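Washing plastic cups for reuse?
Kimasville Neighbors forum

jevo17
Sat 12 May
We bought 222 clear cups for the block picnic and have a lot left over. Toss them or wash them for August? 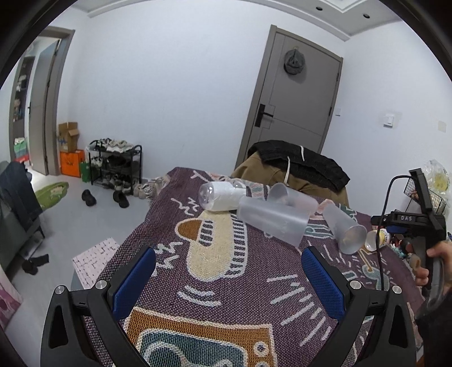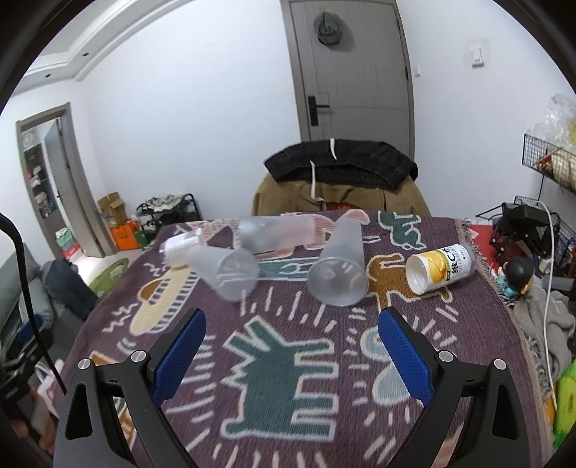
Cups on their sides on the purple cloth, both times.

Reply 1 - plumline50
Wash them. Warm water, a little soap, air dry. Mine lasted 4 picnics.

Reply 2 - kikuchi_st
Disagree. Thin ones crack at the rim. I'd recycle them.

Reply 3 - plumline50
Only in the dishwasher - by hand they hold up.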